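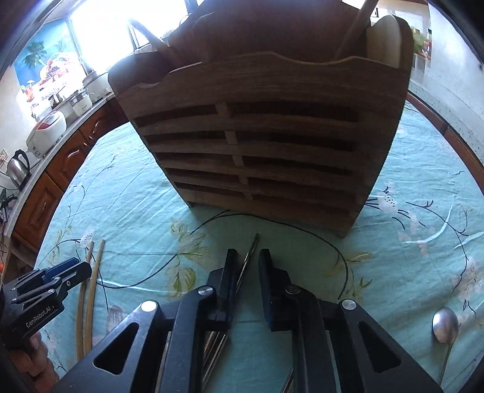

**Figura 6.** Garra paralela portátil com uma faca entre os dedos, diante do suporte de madeira para utensílios.

## Secção 6 – Recolha de demonstrações com talheres e utensílios de cozinha

A presente secção aplica-se ao conjunto Curkix, fornecido pela Nitden na configuração de duas garras portáteis. Pressupõe-se que o operador concluiu a instalação do programa Seltari e a calibração inicial de ambas as unidades.

### 6.1 Preparação do posto de trabalho

1. Escolher uma mesa estável, com altura que permita trabalhar de pé sem inclinar o tronco.
2. Se for utilizada toalha, esticá-la e verificar que não desliza quando se arrasta sobre ela um objeto metálico. São admitidas toalhas estampadas.
3. Colocar o suporte de utensílios na zona posterior da mesa. As tábuas de corte podem permanecer dentro do suporte durante toda a sessão.
4. Dispor os talheres e os pauzinhos sobre a mesa, afastados entre si o suficiente para que os dedos da garra possam fechar sobre uma única peça.
5. Fechar as cortinas caso a luz da janela incida diretamente sobre as câmaras.

> **Nota.** Não é necessário retirar da divisão os eletrodomésticos e recipientes que se encontrem na bancada. O programa aceita fundos domésticos comuns, desde que estes não sejam alterados entre o início e o fim de um mesmo episódio.

### 6.2 Ligação e verificação das garras

1. Ligar primeiro a unidade esquerda e depois a direita.
2. Aguardar que o Seltari apresente o estado «Pronto» para as duas unidades. Se ao fim de alguns segundos surgir o código 618, desligar ambas e repetir o passo anterior.
3. Abrir e fechar cada garra três vezes, até ao limite do curso, sem objeto entre os dedos.
4. Confirmar que as articulações se movem sem folga e que nenhum cabo fica preso entre os braços.

> **Cuidado.** Os cabos pousados na mesa devem ficar fora do percurso previsto para as mãos. Um cabo puxado durante a gravação invalida o episódio e pode danificar o conector.

### 6.3 Execução da tarefa «Arrumar utensílios»

1. Segurar uma garra em cada mão, com os dedos orientados para a mesa.
2. Iniciar a gravação no Seltari e permanecer imóvel até ao sinal sonoro.
3. Aproximar a garra da peça e fechar os dedos a meio do cabo, sempre que a forma do utensílio o permita.
4. Elevar a peça na vertical e depositá-la no suporte. Abrir os dedos apenas quando a peça estiver apoiada.
5. Repetir para as restantes peças e terminar a gravação com as duas garras afastadas do suporte.

> **ADVERTÊNCIA – Risco de corte.** As facas só podem ser utilizadas por operadores que tenham lido a secção 2. A lâmina nunca deve ser orientada para o operador ou para terceiros. Não passar facas de uma garra para a outra. Em caso de queda, interromper a gravação e não tentar apanhar a peça no ar.

### 6.4 Arquivo e assistência

Cada conjunto Curkix permite guardar localmente até 1332 episódios. Ao atingir 836 episódios, o Seltari apresenta um aviso de transferência, que pode ser adiado uma única vez. Os episódios rejeitados pelo operador contam para este limite até serem eliminados.

As peças de substituição, incluindo os dedos, são pedidas ao distribuidor Baldursdóttir, com indicação do número de série de cada garra.

*Revisão desta secção: 7 de novembro de 2019.*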